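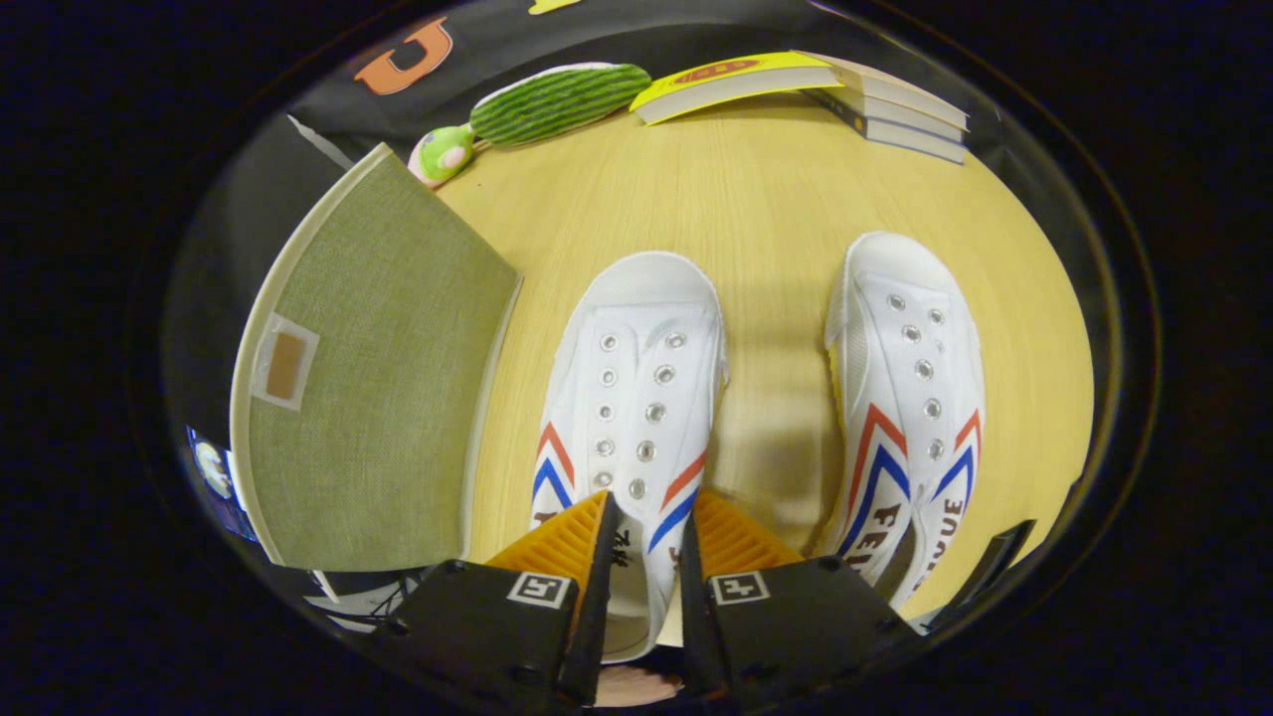
How do I get white canvas sneakers clean without turning them yellow?

Posted in: Home & Cleaning > Shoes and Bags

I have a pair of white Feiyue canvas sneakers, the ones with the red and blue chevrons on the side. The laces are out and I'm ready to wash them, but I want to ask first because I ruined my last white pair. Those went through the washing machine on warm with regular detergent and a splash of bleach. They looked fine when they came out. By the next morning there was a yellow-brown band all along the canvas above the rubber, and it never came out no matter how often I rewashed them.

What I would like to know:

Is it safe to use the machine at all, or should I only wash by hand?
What causes the yellow band?
Will water hurt the metal eyelets? Mine are plain silver colored and I don't want rust rings on the canvas.
Can I get the canvas over the toes to lie smooth again? It has gone a bit rumpled.

I have dish soap, baking soda, white vinegar and a soft nail brush. I would prefer not to buy anything special. The laundry room in my building has a dryer but I assume that is out.

Asked by Cedik
2018-12-31
277 views

Hinier

Wash them by hand. The yellow band is usually soap or bleach that stayed in the canvas. As the shoe dries, the water moves to the surface and carries whatever is in it along. It collects where the canvas meets the sole, which is the last part to dry. Glue from the sole can also come up the same way if the water was hot. Bleach makes it worse on some canvas, so leave it out.

This is what I do with mine.

Take out the laces and the insoles if the insoles are loose. If they are glued, leave them in and be careful not to soak the inside more than you have to.

Knock the dry dirt off outside and go over the seams with a dry brush.

Do the rubber first. Put a little baking soda on a damp cloth and rub the rims. If you leave the rubber for last, the gray water runs up into canvas you have already cleaned.

Mix a small squirt of dish soap in a bowl of cool water. Half a teaspoon is plenty. Brush the canvas in small circles and wipe with a damp cloth as you go. Go lightly over printed stripes and lettering. I have worn the edge off a logo by scrubbing it.

Rinse until the water runs clear, then rinse again. Most people stop too early. Squeeze a wet part of the canvas between your fingers, and if you see any suds, keep going.

Press them in a towel. Then wrap each shoe in plain white toilet paper or paper towels, snug against the canvas, and let them dry away from the sun and the radiator. The paper takes up the last of the soap and the yellow ends up on the paper. Leave it alone until it is completely dry, which can take up to 29 hours in my apartment in November with the window shut.

For the toes, stuff them with white paper while they are still damp and push it well forward. The canvas dries to whatever shape it is holding. Don't use newspaper because the ink comes off.

Eyelets: one wash won't do anything to decent ones. Dry around them with a cloth, front and back, and don't leave the shoes sitting in water overnight.

As for the pair you already have with the band, try wetting the whole shoe evenly and doing the paper wrap again before you throw them out. It worked on one of my two old pairs.

41 people found this helpful

Selvanayagam

I put mine in the machine every month. Cold, gentle cycle, inside a pillowcase, with a couple of towels so they don't bang around. Half the normal detergent and an extra rinse. The sole on one pair started to come away at the side, so I can't promise it is good for them, but they come out 100 percent whiter than when I do it by hand.

No dryer. The heat softens the glue.

Wash the laces in with them in a little mesh bag or just buy new ones, they cost less than the detergent.

12 people found this helpful

Feltov

Toothpaste on the rubber part. Use the plain white kind, not gel. Works for me.

I tried the vinegar and baking soda paste everybody recommends and it left a crust in the stitching that I had to pick out with a pin. If you do use it, brush it off well once it is dry, before you rinse.

3 people found this helpful

Tags: canvas shoes, white sneakers, stains, yellowing, hand washing

6 shares | 2 comments

Contact us | Terms | Copyright 2018, all posts belong to their authors | Back to top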